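Work and Automation, Unit 4
Handout: The refurbishing bench at Workik

Last week we talked about whole jobs disappearing or not disappearing. Today we go smaller, down to single tasks, and I think this is where the subject gets really fun!

Workik takes in used office desktops and gets them ready for resale. Since February one of its benches has had a robot arm for fitting parts, with software from Tellance. Before that, a technician did the whole machine: open the case, swap the processor, put in a drive, plug everything up, test. One person, one computer, start to finish.

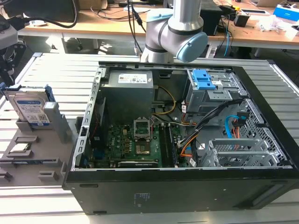 Now split that job into tasks and ask who has each one. Placing a part in a known spot goes to the arm. Cables stay with people (cables bend, and every office seems to have tucked them away differently). Deciding whether a tired old board is worth saving stays with people too, and the technicians will happily argue about that all afternoon.

What I love about this case is the new work. Somebody loads the fixtures. Somebody teaches the arm a new case model, and at Workik that went to 2 of the bench technicians, who had never programmed anything. They got a new job title and, after some pushing, a new pay grade. Others say they miss seeing a machine through from beginning to end, so please take that side seriously as well.

Terms to know: task, job, deskilling, job enlargement, handoff.

For next time: read the Flirnellow case, pages 2 to 4, and bring a task list for a job you have held yourself. Messy lists are welcome.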